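Home | Browse Topics | Fabric & Laundry | Ask | Log In
Print this page | E-mail to a friend

Slippery lining fabric creeps when I cut it – what am I doing wrong?
Posted in November by Archie Cowie

I am relining a jacket. It's a Dolan, bought secondhand, and the outside will outlive me, but the lining has given up under both arms. I bought three yards of a shiny synthetic from the clearance bin and have now ruined one of them. I lay it flat, pin the pattern, cut, and when I pick up the piece it has turned into a different shape. The left front is a half inch wider than the right front and I cut them together, folded, like the instructions said. It also slides off the table if I breathe near it. I have decent shears and a dining table. Is there a trick, or is this a fabric only professionals are allowed to own?

Keir Drummond

Your dining table is half the trouble. Anything polished lets a slick fabric skate, and the folded layers skate on each other too, so you get two kinds of wrong for the price of one.

Put a cotton bedsheet down first. Old flannel is better. Tape it to the underside of the table so it can't wander, then lay the lining on it in a single layer. I know the instructions say to fold. The instructions were written for somebody's nice quiet broadcloth. Trace the missing half of each pattern piece onto paper, or cut one piece, flip the pattern over, and cut the other.

Press the fabric before you start, low heat, no dragging the iron. Then let it lie there a while. Fabric that has just been hauled off a bolt or hung over a chair is stretched in places you can't see, and it will go back to its real size at a time of its own choosing, usually after you've cut it.

Shiny synthetics show every crease, and one picked up by a single pinch pulls into long folds from that spot. So carry it over both forearms.

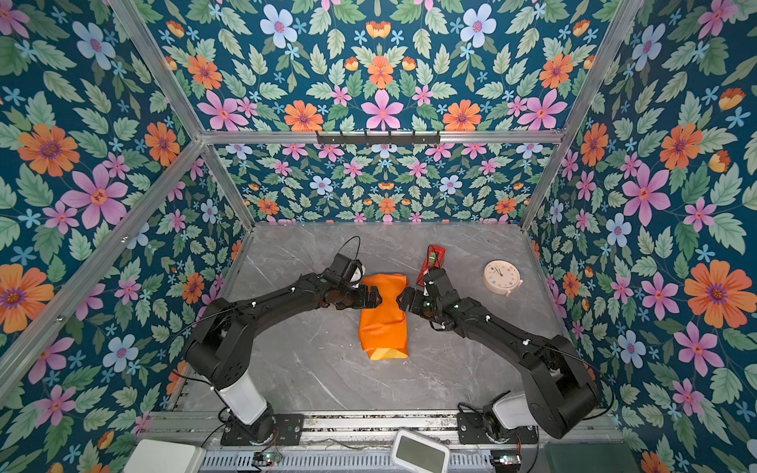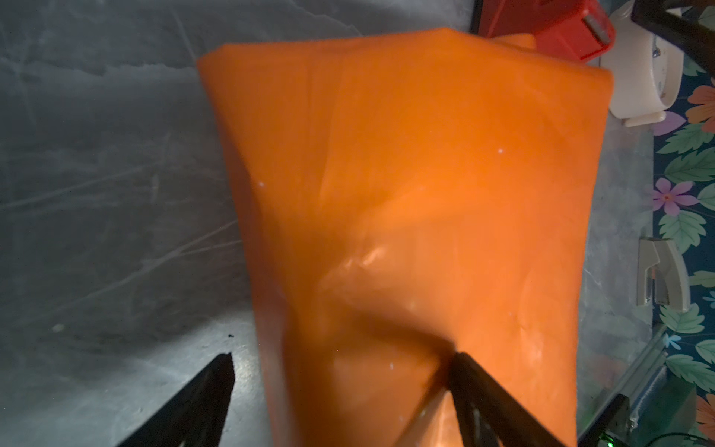

Once it's down, find the straight grain. Snip into the selvage and pull one crosswise thread until it puckers, then cut along the line it leaves. It's tedious and you will break the thread at least twice. But if the end isn't square, nothing you do afterward will be either, and you'll spend an evening blaming the sleeve.

Skip the pins inside the seam lines. Use weights. I use four big washers from the hardware drawer and a can of chickpeas. Cut with long strokes, keep the bottom blade touching the table, and walk around to the other side instead of turning the cloth toward you. A rotary cutter is nicer if you own one, but take the sheet away and put a mat there first. I did not do this in my first year and my wife still mentions it.

Gillespie Leckie

Gelatin. Dissolve a packet in warm water, dilute it in the sink, soak, hang to dry. It comes out like paper and you can cut it like paper. Washes out later. Test a scrap, mine went spotty once.

Alistair MacLeish

Just buy cotton lining. I don't see why people put themselves through this. I have a Javlow coat from years ago with a cotton lining and never had a problem with it, other than getting my arms in.

Archie Cowie

Thanks all. Flannel is down, chickpeas are on order. I pulled the thread and the clearance bin end was off by a good three inches, so that's one mystery dealt with. Alistair, the arms are sort of the point of a lining. Will try the gelatin on the ruined yard – it has nothing left to lose.

Print this page | E-mail to a friend
More in Fabric & Laundry | Back to top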